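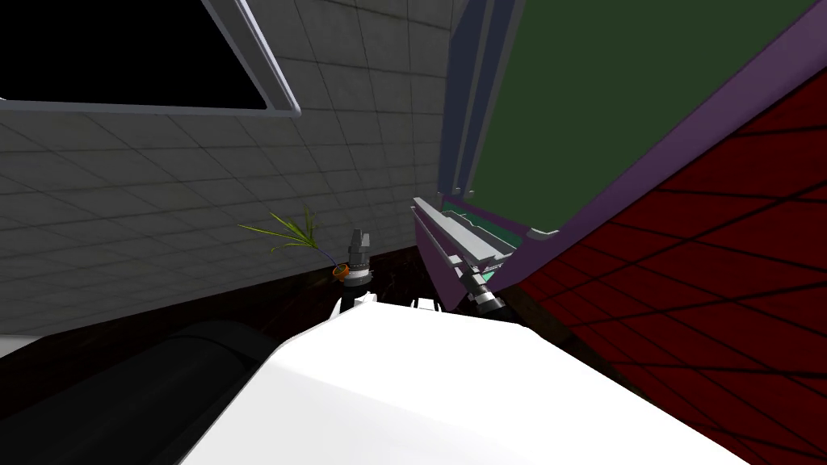 Slide 1: gray wall tile, thin darker grout

Good morning, everybody! Thanks for coming out on a Saturday. I'm going to talk about grout for the next while, and I promise I'm as excited about it as I look.

(Wait for people at the back to find chairs.)

Start with the question I get most: why do two walls with the same tile look so different? Nine times in ten it's the grout. A darker line makes a grid, and your eye follows it all the way down the wall. A matching line lets the tile melt into one big surface. I love both! But you have to pick on purpose.

Tell the Sosholm story. Rocío Acuña and I had 17 bathrooms to redo in one building, all the same square tile, and we were allowed to choose the grout room by room. People kept asking us which rooms had the expensive tile - it was the same tile everywhere. Pause, let them enjoy that.

Next: joint width. Pass around the sample boards now, narrow joint first. Ask them to run a thumb across it. Wide joints forgive a wobbly tile, narrow ones show every bit of it.

Mixing. Do this live if the bucket is ready. Water in first, then powder, then leave it alone to rest before you stir again. I used to skip the rest and I had chalky, patchy lines for years. Please don't skip the rest!

Cleaning up. Sponge nearly dry, wipe on the diagonal so you don't drag grout out of the joints. Rinse the sponge far more than feels reasonable.

Color test: grout a scrap board and let it cure before deciding. Wet grout lies to you. Mention that Emiliano Farías keeps 60 of these boards in his garage and will lend them out.

Questions. If someone asks about sealing, point them to Hsin-yi's talk after lunch, she knows far more than I do.

Related talks
Sealers and When to Bother - Hsin-yi Siu
Getting a Floor Flat Before You Tile It - Caradog Lloyd
Old Tile, New Room - Gervasio Pereyra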